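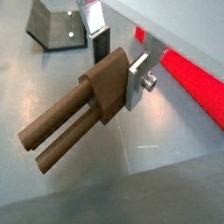 Brown fingers on the aluminium bracket, grey bench underneath.

Can it do a real job yet? (shop floor and kitchen)
Page 1 of 1

damian_ochoa
Posted 20:21

Good evening to all. I work in a small workshop where we assemble hinges and brackets for Ferico cabinets, and my boss has asked me to write him an opinion: can a robot arm take over a part of our bench work, yes or no. I have had access to one since September. The fingers are two plain round rods in a brown block, which is bolted to the metal part of the gripper. If you look closely you see fine layer lines on the rods, and some small pits.

My result until now: it can pick up a bracket from a flat bench, if the bracket stands always in the same place. When I put it by hand a little turned, it misses one time in three. The screws I do not even try. A new colleague learns this job before lunch.

So my opinion goes to "no, not yet". But I would like to hear from people who have more experience than me. Also my wife asks when it will empty the dishwasher, so household answers are welcome too.

Damián

torquewrench
Posted 20:44

One in three is a fixture problem. Make a simple nest for the bracket, two pins and a stop, and your miss rate will drop to almost nothing. We run 731 parts a shift through a cell at Nyarko and the arm there is older than my van. It has no cleverness at all. Shop-floor chores have been solved for years if you are willing to arrange the shop floor.

Also, round rods on a flat bracket? You have line contact and nothing else. Put some pads on.

mossy_kettle
Posted 20:52

"If you are willing to arrange the shop floor" is carrying a lot of weight in that sentence, torquewrench. My kitchen is not going to have pins and stops in it. I have two children and every plate comes back in a different place with a different thing stuck to it.

I paid for the Wunderton floor machine and I like it, but I tidy for ten minutes before it can start. So who is doing the chore?

torquewrench
Posted 20:58

Fair for kitchens. He asked about brackets first though.

damian_ochoa
Posted 21:10

Thank you both. About the nest: I thought of it, but our series are very small. Sometimes we make 20 pieces of one model and then we change. If I must build a nest for each model, I have only moved the work from the bench to the drawing table. Perhaps my boss does not see this cost, because it is my hours and not the machine's.

About the pads: you are right, the contact is poor. The rods were chosen for another part, a tube, and for the tube they were good. I will try flat fingers with a thin rubber. Do you glue it or screw it?

torquewrench
Posted 21:17

Glue, and rough up the plastic first. Screw heads will catch on something sooner or later. Check those pits too. If they are only on the skin, leave them. If they go deep near the block, print the fingers again with more walls, as that is where they snap.

hallam_p
Posted 21:31

I disagree with both camps a bit. I help at a place which tests toys for Kidance, and we have an arm that puts blocks back in their boxes after each session. No nest. It looks with a camera, tries, and if it misses it tries again. It is slow, I could do three boxes while it does one. But I am not there at night and it is. By the morning the boxes are full, apart from one or two blocks it gave up on.

Damián, what happens in your set-up when it misses? Does it stop, or does it have another go?

damian_ochoa
Posted 21:40

It stops and waits for me. I wrote the program like this from fear that it would push the bracket off the bench. I understand now that my number is for the first attempt only, and this is maybe not the correct number to give to my boss.

mossy_kettle
Posted 21:46

A second attempt is fine with a wooden block. I do not want a second attempt with my grandmother's gravy boat.

hallam_p
Posted 21:49

No argument there. I would keep the gravy boat out of it for a good many years.

torquewrench
Posted 22:02

Retrying costs cycle time and I would still rather build the nest. For batches of 20 make one plate with a grid of holes and move the pins. Five minutes per change. I can send a drawing.

damian_ochoa
Posted 22:15

Please send it, I would be grateful. I will test both things, the plate with the pins and the second attempt, with the same bracket and the new fingers, and I will write the numbers in this thread. For the dishwasher I have told my wife that the answer is me.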